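4.2 Does a reusable board replace paper?

The claim we set out to test is a familiar one: give people a wipeable board and they will stop reaching for scrap paper. Product sheets for such boards tend to assume this. We doubted it, and the diary entries collected in October gave us little reason to change our minds. Of the 11 households that kept a diary to the end, most went on using paper for shopping lists and phone numbers, and kept the board for notes meant to last a few hours at most.

Part of the trouble may be legibility. A pencil mark on paper stays readable under nearly any lamp. Marks on a white surface depend on the pen, the pressure, and the angle of the reader, and several diaries complain of notes that were "there but useless." Figure 3 has a white board with a thin black border lying flat on a beige tabletop; the scribbled lines on it are a faint pale gray.

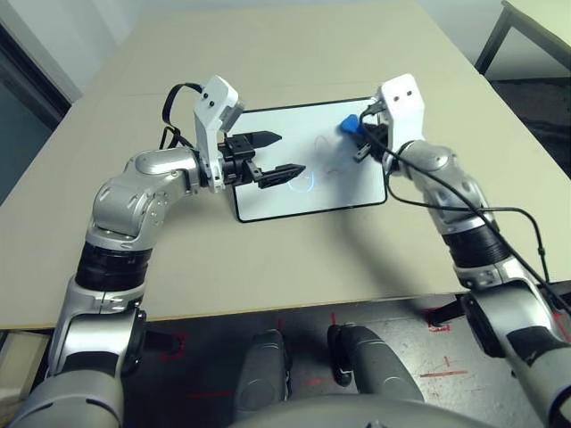 Figure 3. White board with faint gray lines, right of center.

Montserrat Urquijo, commenting on an earlier draft, objected that faintness is a matter of habit, and that people who write on a board every day learn to press harder and write larger. She may be right. Our diaries do not show it, though. Complaints about pale writing came as often in the last week as in the first, and two of the heaviest users were also the least satisfied.

A second claim, that one board saves over 250 sheets a year, we could not support at all. It rests on counting every note as a full sheet. Our households wrote on envelopes, receipts, and the backs of school letters, none of them bought for the purpose. Whether anything is saved when a board takes the place of an old envelope is a question the earlier work (Llorente and Nieto) leaves open, and we have no figure to offer in its place.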